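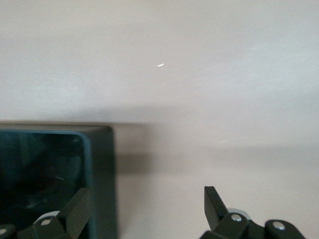
What is being put up at the old ferry office in Neltham?

A bronze marker for the 1919 dockworkers' strike, set into the front wall beside the main door and open to view from the sidewalk at all hours.

NELTHAM – The Neltham Local History Society will dedicate the marker on a Saturday morning in June, at 10:30 a.m. The ceremony is free and no tickets are needed. Pastor Street will be closed to cars between the ferry office and the fish market from 9 a.m. until noon.

The strike began when crews at the Tumadico Shipping Company were told that the night rate would be cut. Men on the coal wharf walked out first, and the grain handlers joined them two days later. By the end of the first week 1,603 workers had signed the strike roll, which was kept in the upstairs room of the ferry office. The walkout lasted 30 days. The night rate was restored, but a number of the men who had led the picket were not hired again on the Neltham waterfront.

The strike roll was thought to be lost until it was found in a box of freight ledgers given to the society by a family on the east side of town. It has since been cleaned and copied. Six of its pages will be on display inside the ferry office on the day of the dedication, along with a pay book, two union cards and a handbill calling for a meeting at the Pastor Street chapel. The original roll will stay in the society's storeroom, where it can be seen by appointment.

The text on the marker gives the dates of the strike, the name of the company and the number of people who signed. It also mentions the boarding house keepers who fed strikers on credit. Their part in the strike was left out of the town history printed for the centennial, and the society received several letters about it at the time.

The marker was cast by Nultell Foundry, which also made the plates on the Canal Street bridge. The cost was met by a town heritage grant and by gifts from members and from two union locals. The building's owner gave permission for the marker and will keep the wall around it clear of signs.

After the dedication there will be a walk along the old waterfront, starting from the ferry office at 11:15 a.m. The route passes the site of the coal wharf, the former hiring hall and the chapel, and ends at the grain elevator. It takes an hour and is mostly level – there is one short flight of steps behind the hiring hall, with a ramp on the north side. In heavy rain the walk will be replaced by a talk indoors.

A printed booklet on the strike, with the full list of names, will be on sale at the event. The first printing is 200 copies. Society members may reserve one ahead of time at the reading room desk.

People whose relatives worked on the waterfront are invited to bring photographs, letters or pay slips to be scanned. Scanning will be done in the ferry office from noon until 3 p.m., and all items will be returned the same day.

Press may enter the building from 9:45 a.m. Requests for copies of the strike roll pages should be sent to the Neltham Local History Society, Ferry Office, Pastor Street, Neltham.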